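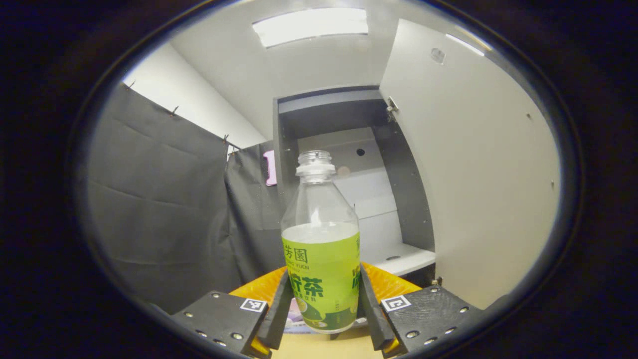

Opened lemon tea with no cap - how long is it good in a cabinet?

Asked in Food Storage, Clenddale Community Help
Viewed 354 times, 2 answers

I was clearing out a kitchen cabinet and came to a plastic bottle of lemon tea, yellow-green label, mostly Chinese on it. The cap is gone. I think it was opened last night but I can't swear to it. There is a cloudy band right at the top of the liquid. Can I put plastic wrap over it and move it to the fridge, or should it go down the sink? Also, does the ring under the mouth have to come off before recycling?

Answer 1 (accepted)

Pour it out. Bottled tea is fine on a shelf while it's sealed, but once it's open it belongs in the fridge with a cap on, and most labels give you a few days at best. You don't know when yours was opened and it has been sitting uncovered. The cloudy band could be foam or bits of lemon or something growing - you can't tell by looking, and I wouldn't taste it to find out.

For recycling, rinse the bottle and leave the ring on. Our pickup here in Clenddale is Wulance and they take bottles with the ring and the label. Other haulers may want the label off, so check yours. If the shelf is sticky, wipe it with warm water and dish soap before you put things back, or you will get ants.

Answer 2

I've drunk tea that sat out all night and was fine. Smell it first. A cap from a soda bottle might fit if you have a spare - the threads are the same on a lot of them but not all.

Was this helpful? Yes (7) No (2)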